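Drerkitz hand-held gripper kit: interim report on the trial
Prepared for Reuter, equipment fund
Author: Gisela Strobel, Stendeo
1/31/26

You asked for a plain account of whether the Drerkitz kit deserves the rest of the money. My view at the halfway point is that it does some of what the brochure says, and that the part we most wanted is still unproven. I would hold back the second payment until the questions at the end of this report have been answered.

The kit arrived in November and went to our workroom at Prikdale. For the fee we received a pair of hand-held grippers, the cables, the recording software and a support line that answers emails. The supplier's claim is that a person with no robot training can use the grippers to show a task, and that the recordings can then be used to teach a robot arm to do it. We picked a dull task on purpose: a white stick and a clear divided container, handled with one gripper in each hand over a white board.

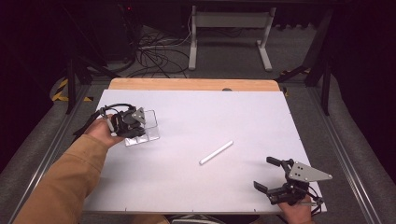
Does the kit replace the robot arm we had budgeted for?

It doesn't. The grippers only record a person doing the work, and an arm is still needed to try out whatever is learned from them. The arm stays in next year's budget, and I would ask the fund to treat any talk of savings there with caution.

What has been done

We have made 440 recordings of the 900 in the plan. That is behind where I said we would be. Part of the delay is ours, as the workroom was shared with another project for longer than agreed. The rest belongs to the kit. The software stopped saving without warning on 3 occasions, and each time we found out only when the session was over. Drerkitz sent a fix after the third. It has behaved since, but I am not yet ready to call the matter closed.

Learning to use the grippers was easier than I expected, and I will give the supplier that. New people were making usable recordings on their first morning. Moving slowly enough is the harder thing to teach. Everyone speeds up once they feel comfortable, and the faster recordings are the ones that get thrown out in checking.
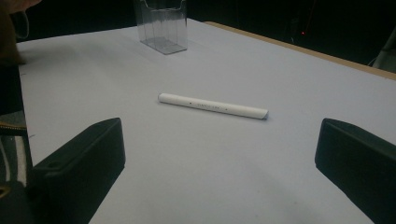

Checking is where the hours have gone. The brochure promises automatic sorting of good and bad recordings, and we tried it on the first batch. It passed several that any of us would have rejected at a glance, including one in which the stick was dropped and picked up again. We now check everything by eye, and that labour was never in the quote. If the remaining recordings take as much checking as the first lot, the staff line will run over.

There is also the matter of see-through objects. The sales material says the system copes with "everyday items of any finish". I asked for results with clear plastic and was sent a film of somebody stacking painted blocks. Our own container is clear, so this matters to us, and I have asked again in writing.

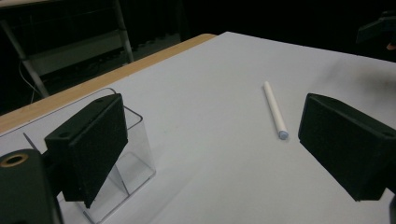
Reading time: 3 minutes

Costs and support

Spending on the kit itself is as agreed. Spending on people is ahead of plan for the reason given above. We have bought spare cables out of our own stores budget, as the supplier counts them as wear parts — a point that appears only in the small print of the contract.

Support has been polite and slow. Simple questions are answered within a day or so. Anything touching on accuracy is passed to "the engineering team" and tends to stay there. I have kept the emails and can forward them.
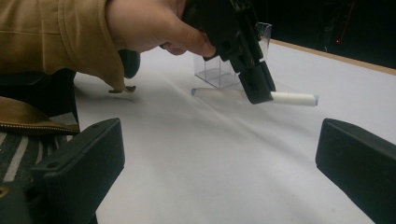

Trial task at Prikdale: white cylinder held level in the jaws of a hand-held gripper, clear box behind.

What we still don't know

We cannot say whether an arm taught from these recordings will do the task well, badly or at all. No such test has been run on our material. Drerkitz has offered to run one at its own site and send us the figures. I would rather we chose the arm, set the task and stood in the room while it was done. They have not refused, but they have not named a date either.

Requests to the fund

Release of the second payment to wait until a test has been run with our staff present.

Written confirmation from Drerkitz on clear objects, with results we can look at.

Agreement that 2 members of staff may stay on checking until the planned recordings are complete.

If the test goes ahead, I will send the figures as they come in, along with the rejected recordings so that you can see what we are throwing out.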